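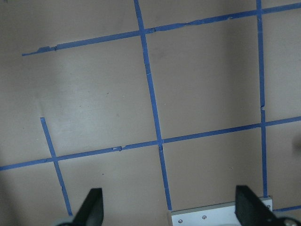 Blue painter's tape on a tan surface

Painter's tape grid for a quilt layout table, how long can I leave it on?

Asked by pomis_quilts, July 2025

Need a grid for laying out blocks before I sew. Dining table is old, finish is kinda soft, my aunt's and she'd kill me. Thinking blue tape right on the wood, or cover it first? Quilt has to be done by November so the tape would sit there for months. Also my lines always come out crooked. Any tricks?

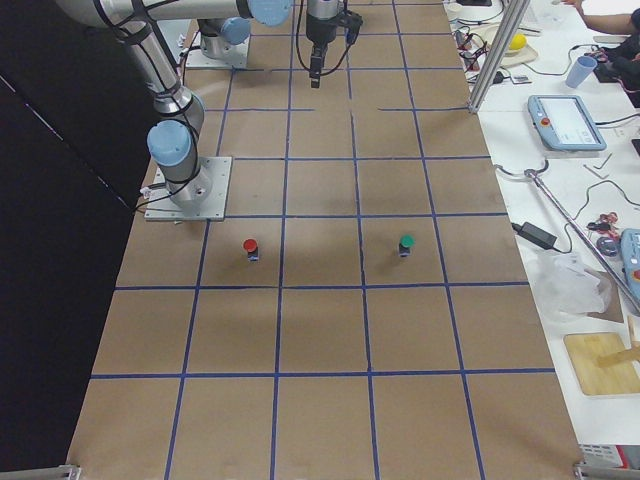 Budget is small, already spent 120 on fabric. No cutting mat that big, don't want one. Cats too, if that matters.

2 answers

Kendra Robichaud
Cover it. Do not put tape on an old finish for months, I don't care what the roll says. I left some on a Lavoie sideboard over one summer and the gum took 2 evenings and a lot of mineral oil to get off. Brown paper or flattened boxes, tape THAT down at the underside of the table, then do your grid on top.
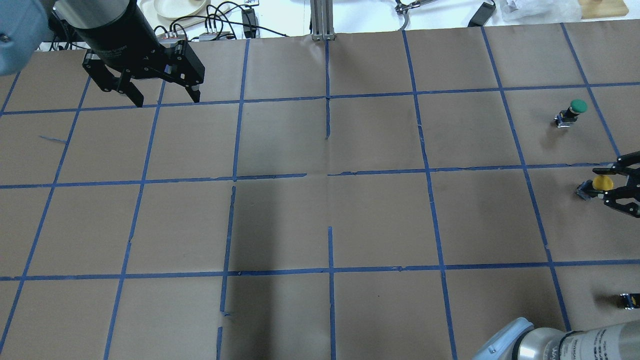
Tape grid on brown paper

For straight lines snap a chalk line first, or use a long level. Mark both ends, stick one end, pull it tight, then lower the whole strip at once. Dont press as you go, thats where the wiggle comes from. All the verticals first, then across.

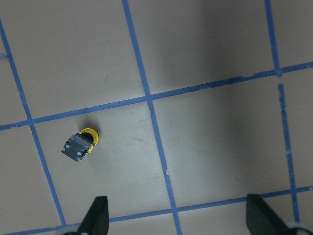 Measure from the same edge every time or the error adds up. And cut with scissors, tearing gives you ragged ends. If a strip goes bad just pull it and redo, tape is cheap.

hevimgate_sal
just use a flannel sheet on the wall, blocks stick to it by themself. never taped anything in my life. cats will wreck the table one anyway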